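Archives > Kitchen list > Baskets for the August lunch

Last updated: August

Re: baskets or trays?

Revathi Pillai wrote:
> Can someone confirm what the sandwiches are going out in. I have 32 of the
> round baskets in the hall cupboard, left from the Tulton lunch, but Kosetti
> can also lend us flat trays if we ask by noon. Also are we wrapping singly
> or putting a cloth over the lot? Need to know before I buy film.
>
> Revathi

Baskets please, one per table. We have 31 tables so that leaves a spare. Trays are fine for the cakes, so do still ask Kosetti, just not for these.

Wrap singly. Clear film, pulled tight, each wedge on its own. Tried the triple-decker in one of the baskets this morning, stood up on its edge so the layers show:

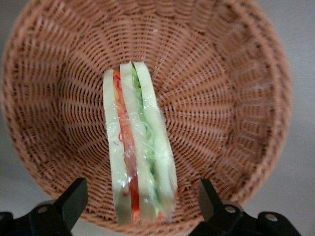 Wrapped wedge in the round basket. Three slices, lettuce on one side, the orangey-red filling on the other.

Much happier with it standing. Lying down you only get bread. They'll want packing fairly close so they hold each other up — one alone has all that room to tip over in. No paper liner, I like seeing the weave and it's one less thing to cut out.

Please wipe the baskets before they go out, crumbs get down between the ribs and stay there. Dry brush first, then a damp cloth. Don't soak them!!

Film: get the wide roll from Hegazy, the narrow one is useless on three slices, doesnt go round. Two rolls should do, we've over 77 wedges to wrap and I always waste the first few.

Labels I haven't thought about. Small sticker on the bread side maybe, so it dosen't cover the filling? Open to ideas.

Got to run, back on email after 4.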